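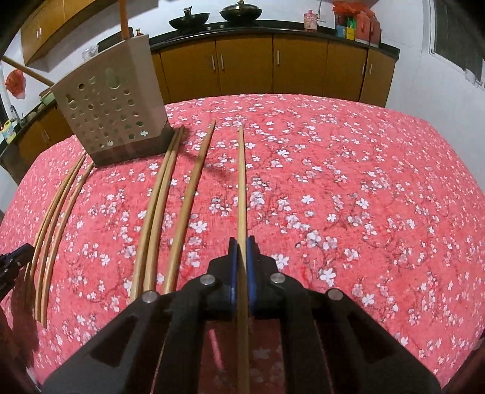

Chopsticks, the Heltach hand gripper and the tablecloth, mid-shift.

Three months with the Heltach hand gripper

I manage table prep for a small catering outfit in Rondthorpe, and last winter the owners decided that our sorting work was going to be automated. The chopsticks would go first. I've washed, sorted and basketed chopsticks for a good part of my adult life, and I was not consulted on the order.

Before a machine can do it, people have to do it with the machine's hands on. So we bought Heltach grippers, which you squeeze, and which record how you pick things up, and we all spent our afternoons moving chopsticks around with them. The recordings go off to a firm called Lusow, who turn them into whatever the arm will run on. My review covers the gripper only. The arm has been "nearly ready" since January.

The good part first. The jaws are very decent. The blue pads will hold a single wooden chopstick upright without any fuss, and if you've ever tried to pick up one chopstick with anything other than fingers, you'll know that's a respectable trick. The linkage has stayed tight through up to 200 picks a shift.

Less good is what it does to your wrist. The handle was designed by someone with a forearm like a fence post. By the third week two of us had gone back to wearing braces, and break got moved from one long one to several short ones, which I count as the first real benefit automation has brought to this workplace. The trigger spring is too stiff for small hands. Heltach sells a softer one separately, naturally.

It's also slow. With my own fingers I can clear a table of chopsticks while talking about something else. With the gripper I pick up one, carry it to the basket, let go, and come back for the next like a very polite crow. Lusow asked for 1000 clean picks per person, and "clean" means no dropping, no second tries and no using your other hand to help. You have never wanted to use your other hand so badly.

What changed for us, apart from the wrists: the quick people got slower and the slow people suddenly looked brilliant, because patience is what gets recorded. Our worst sorter is now our best demonstrator and has been given a 14 percent raise. I'm told my technique is "hard to learn from." I've decided to take that as job security.

We tried the cheaper Okoro model for a week as well. It was lighter and kinder to the thumb, and it flung chopsticks across the kitchen. Back it went.

Pros: excellent pads, solid pivots, wipes clean.
Cons: stiff trigger, heavy by late afternoon, charging dock takes up half a shelf.

3 out of 5. I'd go to four if they put the soft spring in the box.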